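Udedia flat sheet in sage, queen, six months on

I don't trust bedding reviews written the week the package shows up. Every sheet is lovely the first night. So I waited, and this one has been through the wash more times than I wanted to keep track of, and I still haven't decided if I'd buy it again.

The claim on the Udedia packaging is "wrinkle resistant, 400 thread count." I've been sold 400 thread count before. The last set came from Istotwood and felt like a hotel for a month, then like a paper bag. A high number can mean thin threads twisted together and counted generously, and the package doesn't say how Udedia does its counting. I wrote to ask. I got a coupon.

Price first. I paid $70 for the flat sheet alone, no pillowcases. The full set was $116 at the time and has gone up since. That's a lot for one rectangle of fabric, and I only went for the single because I mostly use a spare flat sheet as a cover: over the bed when I'm sorting laundry, over the mattress when somebody's dog visits, that kind of thing. If you want something to sleep on, some of what follows will matter less to you.

The color. Online it looked like a pale mint. What came is a real sage, grayer and calmer, and I like it better than what I ordered, though I'd have been annoyed if I'd been matching it to something. It has faded a little on the side that faces the window. Denim hasn't left any blue on it so far, and I fold jeans on it every week, so one point there.

Wrinkle resistance is where I get grumpy. Pull it out of the dryer the minute it stops and yes, it goes on fairly smooth with one good tug from each side. Leave it in the drum for an hour and you'll have creases that no amount of tugging gets rid of. The far side, where I can't reach without walking around, always stays rumpled. My old cheap cotton one does exactly the same thing, and it never claimed to resist anything.

Size is fine. Mine measured a bit short of the label before the first wash and lost a little more after it, mostly in length. It still hangs over on both sides, but if you have a deep mattress I'd go up a size. The hem is double stitched and hasn't come loose. One corner has a pulled thread from a zipper, my fault.

Washing: cold, low spin, with nothing heavy in the load. It loves to swallow socks. I've found T-shirts balled up in the middle of it still soaked through. In a front loader like mine it twists into a rope unless it goes in with a few other things to keep it moving, and then you get the sock problem again. Pick one.

As a folding surface it does well. The weave has enough grip that a shirt stays where you put it while you square up the sleeves, and the plain color makes lint and stray buttons easy to spot. I tried the same job on the Ongart microfiber sheet and everything slid toward the low side of the bed. Ongart's is half the price, though, and dries in no time.

Would I pay full price? No. I saw it at the Trakville outlet in July for a good deal less, and at that price I'd shrug and take one. As a $70 purchase it's a decent cotton-feeling sheet with a nice color and a wrinkle claim I don't believe.

Three stars. It might have been four if they'd answered my question.
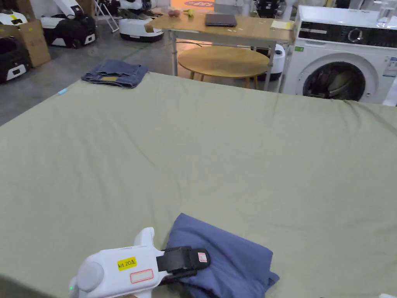 One more thing on the thread count, for anyone comparing. Udedia also has a plainer version of this sheet in fewer colors, and the care tag is word for word the same. I felt both in the store with my eyes shut and guessed wrong twice.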